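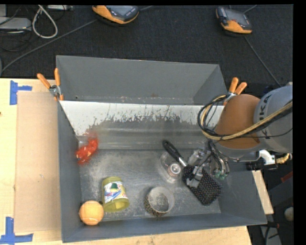
Tidy-Up Readiness Checklist, Bin Station
Posted in December by the Trundivura workshop desk

We get asked nearly every week whether a machine can clear a junk drawer yet, and my answer is always a cheerful "some of it, on a good day!" Please go through the list before each run, and do write in the comments, even if it's only a grumble.

1. Bin clamped on both sides. OK.
Comment: Spring clamps with the orange handles are on, left and right. Give each one a good wiggle anyway (I always do).

2. Bin condition. OK, watch.
Comment: Plenty of scratches and cloudy wear on the metal bottom. They don't trouble a person reaching in for a hairbrush, but scuffed metal is hard on a vision system, so keep it on the list.

3. Tape at the outer corners of the tan panel. OK.
Comment: Blue tape, two places. Press down any corner that lifts.

4. Cables clear of the arm's travel. NEEDS ATTENTION.
Comment: The thick bundle loops over the right side of the bin. Please walk the arm through its reach slowly and watch that loop the whole way.

5. Handheld controls within reach. NEEDS ATTENTION.
Comment: Both are down on the carpet with their cables. I'd much prefer a shelf, and so would my knees.

6. Mixed load suitable for the run. OK.
Comment: Hairbrush, tennis ball, wire mesh pencil cup, plastic cup on its side. A lovely ordinary muddle! The clear plastic item is the one I'd worry over, being so hard to pick out against the metal.

7. Hands out of the bin before the gripper comes down. Ask out loud, every time.

Ready for the kitchen at home? Not yet, in my view. Ready for another supervised run, once 4 and 5 are signed off.

Next review: 13 runs from now, or sooner if a clamp slips.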